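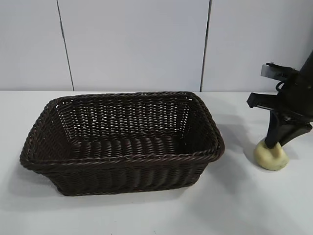
Baskets, Bins and the Stuff That Falls Through Them

Every house on our street in Ruledwood has more baskets than things worth putting in them. I own enough to float Moses and his cousins. Over the years I've worked out which jobs they do well and which ones they only look good doing.

Dust first

Woven things eat dust. A damp cloth pushes it deeper into the weave, where it becomes a kind of felt. Use a dry paintbrush, the cheap two-inch sort, and work along the strands with the vacuum hose in your other hand. For the rim, an old toothbrush. Wednesday is my day for this, in the sense that I think about it on Wednesdays.

If something sticky has been in there, add a squirt of dish soap to a bowl of warm water, wring the cloth nearly dry, wipe, and stand the basket upside down somewhere airy. Natural cane that stays damp will smell like a boathouse by the weekend.

Clear the table before you sort

I used to tip out a basket onto a counter that already had mail on it. I once threw away a 66-dollar refund check this way and kept the envelope. 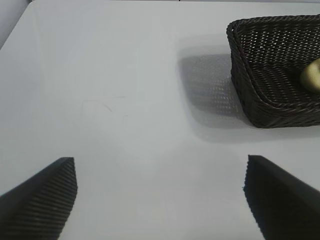

A clear white tabletop, ready for sorting.

Wipe the surface, tip everything out, and put back only what you've used since September. The rest goes in a bag by the door. Do not look in the bag again. There's a garlic press in mine that has been calling to me.

Liners

Small items work their way through an open weave and turn up under the couch. Cut a piece of felt or an old pillowcase to fit the floor of the basket, plus an inch up each side. No sewing needed. Our cat, Arthur, considers any lined basket to be his, so make two. 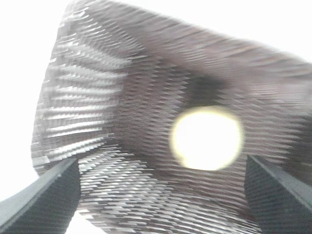
Bernice Korletey writes that she gave up on fabric liners and uses a cut-down place mat, the wipeable kind, because it lifts out with all the crumbs on it. She has had the same one through two kitchens. I tried it and I'm annoyed at how well it works.

Soap and sponges

Keep these out of deep baskets. They sit at the bottom, stay wet and glue themselves to whatever is down there. A shallow dish with a few holes does better. Let a new bar of soap sit unwrapped in the linen closet for a few weeks and it will last longer in the shower, besides making the towels smell as if someone competent lives here.

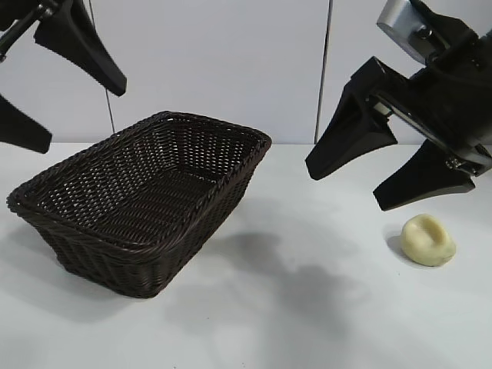 Dark wicker basket on a white table.

Loose strands

Don't pull. Soften the end with a wet cloth for 10 minutes if it's real cane, tuck it back under its neighbor, and hold it with a clothespin overnight. Plastic wicker won't soften, so snip it flush and add a dot of clear glue.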